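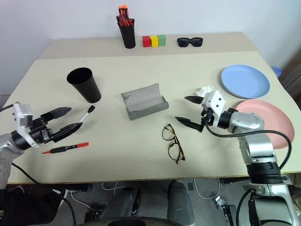

Skedard Bowls Club will open its green to all comers in April, with a hundred-end marathon in aid of the new ditch boards, and it would like the public to come along and find out what the fuss is about. The fuss is mostly about whose bowl is nearer. Scoring for the day will be done by a system the club has been refining all winter, in which each rink has its own colour, and anyone who has seen a red, a yellow and a green cube sitting side by side in a row will have grasped the whole of it. Red is the rink by the hedge, yellow the middle, and green the one nearest the tea.

The marathon begins at 9 a.m. and carries on until 100 ends have been played or the light goes, whichever the members find less embarrassing. Last year's attempt stopped at 49, when rain arrived from the direction of Makska and the players left for the pavilion at a speed not seen during the bowling. The club regards 49 as a foundation to build on.

Visitors may join in at any point. Bowls will be lent, flat shoes are required, and the club's spare pairs come in sizes that suit either children or giants. A short lesson is given before each newcomer's first end. It covers how to stand, how to let go, and which side the bias is on, a matter that experienced members have also been known to forget in front of an audience.

The old ditch boards have served since the green was relaid and have now reached the stage where they give way if spoken to sharply. Replacing them on all four sides will cost £3,000. The club has already raised a good part of this through quiz nights, a plant stall and a sponsored silence during the Rellel away match, which the home side described as the most pleasant fixture of their season. It hopes the marathon will bring in the rest. Sponsorship is by the end, and forms can be picked up from the pavilion whenever the door is open. Supporters who pledged by the end last year and got off lightly are warmly invited to do so again.

At 2 p.m. play will pause on the middle rink for the first leg of the Ó Flaithearta Cup, contested each spring by Skedard and Makska. The trophy is small, dented and much wanted. Makska have held it for the past two seasons and keep it, by their own account, in a glass cabinet with a light in it. Skedard's policy when in possession was to put raffle tickets in it, and the club accepts that this may have been noticed by whichever powers decide these things.

The match will be played as triples over 18 ends. Skedard's team has yet to be chosen, though several members have been practising where the selectors can see them. Makska are expected to arrive early, in matching waterproofs, and to be very nice about everything. The return leg will be at Makska later in the season, on a green that every visiting side agrees is slower on the way up and faster on the way down, despite being flat.

"We are confident of a close game," said a club spokesperson. "We were confident last year as well, and it was close for the first two ends."

Tea, sandwiches and a very large lemon cake will be on sale from mid-morning. There is no charge for watching. Spectators are asked to keep behind the rope, to hold on to their dogs, and to applaud good bowls from either side. A deckchair or cushion is worth bringing, as the benches were bought in the same year as the ditch boards.

New members are welcome throughout the season, with or without experience. The first month is free, and club evenings start at 6 p.m. — earlier for anyone willing to help with the mower, which has views of its own.

ENDS

Notes to editors
Skedard Bowls Club plays flat green bowls and runs friendly and league sides. Reporters who wish to play an end are welcome to do so. Their scores will not be published unless they are funny.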